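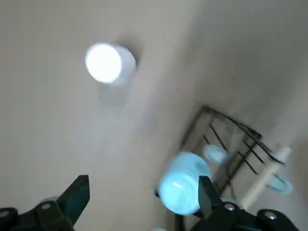 **Which way up do the cups go on the rack?**
Upside down, open end facing the table, with the peg doing the holding. I hang all of mine like that and it keeps the dust out.

## 4. Setting up the Bunero mug rack

I've put together a few of these now (my brother-in-law Gordon Carrier keeps handing them out as gifts!), so these are the steps in the order I like, which isn't quite the order on the Trurwood sheet.

1. Stand the black wire base on a flat table and press down on each corner. If it rocks, bend the low side gently by hand.
2. Lay the wooden dowel across the top of the posts with the pegs sticking out.
3. Push the dowel down until it seats, then give it a little tug. Mine took more of a shove than I expected.
4. Pick a spot with room for your hand to come in from the side. I like 2 inches clear, more if you have big mugs.
5. Hang one light cup first and see how the rack sits before you load up the rest. 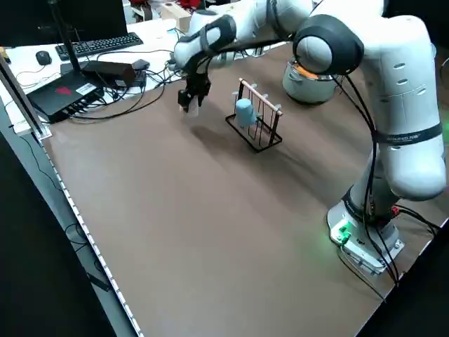
*Rack standing on the table, light blue cup on a peg.*

**Note:** Plastic cups weigh next to nothing, so put them wherever you like. Heavy stoneware is another story – my biggest mug is 430 grams, and I always hang something on the other side to balance it.

**Caution:** Don't use the dowel as a handle. Carry the rack by the wire base, with the cups off.

6. Wipe the pegs with a barely damp cloth when they look dull (I do mine on Thursday with the counters) and let them dry before anything goes back on.

Spare pegs are part 216 on the Trurwood list, and the care notes for the wood are in section 5.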